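Password reuse found in supplier portal audit
Feb 21, 2018
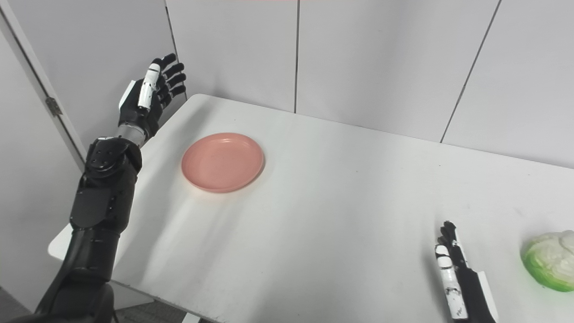

A black robot arm over a white tabletop, with the left hand raised.

Trilter has published the results of its audit of login records on the Birner supplier portal. The audit covered 2,451 active accounts. Of these, 1,300 used a password that already appeared in at least one public breach list. A further 29 accounts belonged to staff who had left their employer but whose access had not been withdrawn.

Yamuna Murthy, who led the work, compared hashed passwords against the breach lists offline. No plain text passwords were stored or sent during the test. Four of the former staff accounts had administrator rights — all four were closed on the day they were reported.

The portal will now reject any password found on the lists, and the forced change every quarter will be dropped. Two-step login becomes compulsory for administrators in April and for all other users later in the year. Codes will come from an app or a hardware key. Text messages will not be supported.

Account owners who share a login between several people should ask Ajith Chacko for separate accounts before the change. Shared logins will be locked when two-step login is switched on.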